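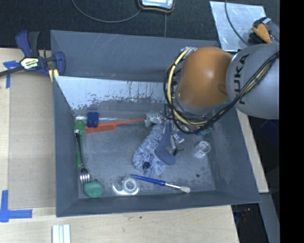 Best way to sort a bin of mixed household odds and ends?

Posted by Viorica Petkov, 5/8/22

We moved into a smaller place in Clomotbridge and I have ended up with one big gray bin that everything small went into. There's a fork in there, a blue and white fluffy duster, a long green utensil, a red-orange thing that is either a brush or a comb, and plenty of little pieces I can't place. I've tried to deal with it 3 times and each time I put it all back. The bin has sloping sides, so everything slides to the middle and tangles with the duster. Do I sort by room, by size, or just get rid of most of it? I have one kitchen drawer and one shelf in the hall closet to work with.

Weltell

Sort by room first. Size doesn't matter until you know where a thing is going to live.

Take out the long items before anything else. They're the ones that catch on the rest, and once they're gone you can see the bottom. Put the fork straight in the sink to be washed, whatever you decide about it later. Anything that has shared a bin with a duster should be washed before it goes near food.

The duster shouldn't go back in with other things at all. The fluffy part picks up crumbs and small bits and then it sheds them on your furniture. Shake it outside, wash the head in lukewarm water with a little dish soap if the label allows it, and hang it by the handle. I put up a hook inside the closet door for mine in November and it doesn't take any shelf space.

For the small pieces, use a shoebox. Give yourself 20 minutes, then stop. If you still don't know what a piece belongs to when you've gone through the kitchen and bathroom, write the date on the lid and put the box on the shelf. I kept mine for a year — too long, in my opinion. Three months is enough.

With only one drawer I would keep forks and spoons in front and the long utensils at the back, lying sideways. If they don't fit sideways, stand them in a jar on the counter.

Ostcombe_49

just throw it out. if you needed it you would have looked for it by now

Đồng

I agree with Weltell except for the bin. A deep one always fills up again. I gave mine to my sister for garden tools and bought two shallow trays that fit on the closet shelf, one for cleaning things and one for everything else.

Check the brush before you keep it. If the bristles or teeth are bent it isn't worth the space.

Comments (3)

Viorica Petkov: Thanks. The long things are out and the duster is on a hook. Still have the shoebox to go through.

Weltell: Good. Put the date on it.

mapleside13: Does the dish soap work on the microfiber kind too? Mine went flat after one wash.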